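Drawing Stillerari: a Short Comic and What I Learned Making It

Student project report by Mingxuan Qiu
Project partner: Botond Magyar (script)
Supervisor: Guilan Lu

I should say straight off that I came to this project as a reader and not as somebody who could draw. I have read superhero comics since I was small enough to hide them inside my maths book, and when the list of project topics came round I put down "adapt a short story into a comic" before I'd thought about what that would mean for my evenings. Botond put down the same thing, and he writes far better than I do, so we were paired up and told to get on with it.

Our story is called Stillerari. It's set in Cletbridge, a seaside town where the local hero, Kerkilau, has got old and runs a lending library in the back of a closed bank. She can still lift a bus if she has to, but her knees hurt and she'd rather not. One night a boy turns up asking for a book that was never written, and things go wrong from there (I won't spoil the ending, because Botond would never forgive me). The whole thing is 25 pages long, in black ink with one spot colour, and we printed it on the school machine in June.

Starting with the script

Botond's first script was a short story with panel numbers stuck on it. It was lovely to read and completely impossible to draw. One panel said, "She remembers every summer she has ever lost, and closes the door." I could do the door! We spent a long evening arguing about it, and in the end he rewrote the whole scene so that the remembering happened in the things she picks up and puts down as she walks through the library. It was a much better scene, and I think he would agree, although he still brings up the summers line when he's cross with me.

After that we set ourselves a rule that each panel could only hold one action. If Kerkilau stands up and also opens a drawer, that's two panels. This made the script longer on paper but far quicker to draw, and I stopped having to guess which bit of a sentence I was meant to be showing.

We also cut the captions down. The early version had 1000 words of narration on top of the speech, and when I lettered a trial page the boxes covered most of my backgrounds — which I'd been quite proud of. The final version has 600, and I could happily lose a few more from page nine.

Getting the rooms right

Backgrounds were where I struggled most. My people were wobbly but you could tell who they were, and my rooms were just wrong. The desk would be one length on page three and another on page four, and the door wandered. Yichen Shao in the year above looked at my first pages and told me to stop inventing the room afresh for every panel. She said to work the room out once and check my lines against that.
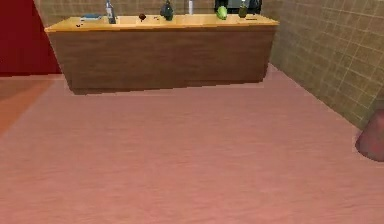
Computer-rendered room with a long wooden counter set back across the floor.

Once I had the hang of drawing one big block properly, seen at an angle, the rest of the library came together. I drew a floor plan for it, stuck it over my desk and put a cross wherever the reader was "standing" in each panel. It sounds like a lot of bother and it did take me a whole weekend, but I never had to redraw a desk again. I wish I'd done the same for the harbour, where the boats change places between pages eleven and twelve. Two people have spotted it so far.

The other thing I learned about rooms is that you can leave them out. In the big argument on page seventeen there's hardly any background at all, only the two faces and a slab of flat colour. I did that because I was tired and running late, and it's the page everyone likes best. Make of that what you will!

The fight

You can't really do a superhero comic without a fight, and ours lasts four pages. My first go was full of speed lines and enormous sound effects, the way I remembered them from the comics I grew up on. Then I went back and looked at those comics properly and found that most of the good fights were much calmer than I'd thought. The artist shows you where everybody is, then somebody gets hit, then you see where everybody has ended up. I redrew ours that way and took out all but one of the sound effects. (The one I kept is KRUMM, when the bank sign comes down. I'm not sorry.)

What readers thought

We gave copies to our class and asked them to scribble on the pages. The most useful notes came from Baldur Steinarsdóttir, who doesn't read comics and had no patience with us whatsoever. On page six she wrote "who is talking??" with an arrow to a balloon whose tail pointed at a lamp. On the last page she wrote "oh no", and Botond has cut that bit out and put it up on his wall.

Several people read the double page in the wrong order, going down the left side first when I'd meant them to go straight across. I tried fixing it with a wider gap down the middle, which made it worse, and then by letting Kerkilau's cape run over the fold from one page to the next. That did the trick for nearly everyone.

What I'd change

I'd letter first and draw afterwards. I'd also ask for help with the inking sooner, as I went through a shocking number of pens and ruined the cover twice. The spot colour came out browner than the red we picked, and I should have done a test print before running the lot.

Botond has already started on a second script. It opens on a boat, with a crowd, in the rain, and I've asked him very nicely to think about moving it indoors.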